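Home | Budget | Equipment | Files | Contact

Kerslake kitchen bench: gripper buying notes

2 min read

Updated February 8, 2021. Rough figures for the Plekby order, pictures go with the quote folder. Pads first, arm later. 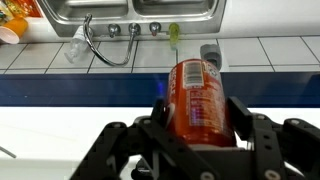 Red can in the gripper, barcode side showing.

Muker quote: $2,549 for the gripper, freight not incl. Spare pads seperate. Allow 4 sets, they wear. Still no colour options, don't care.

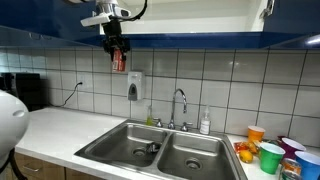

Small red and white box held up near the wall cupboards.

Boxes and cans both on the list, so check jaw width before signing anything. Hastton want $600 for mounting and cable work. Ask if thats per visit.

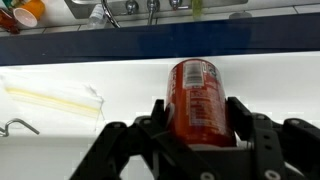

Still to do

- licence renewal, due November
- get 2 quotes for the service centre visit
- wrist camera spare, no price yet

Related
- Hastton install checklist
- Muker spare parts list
- Plekby budget sheet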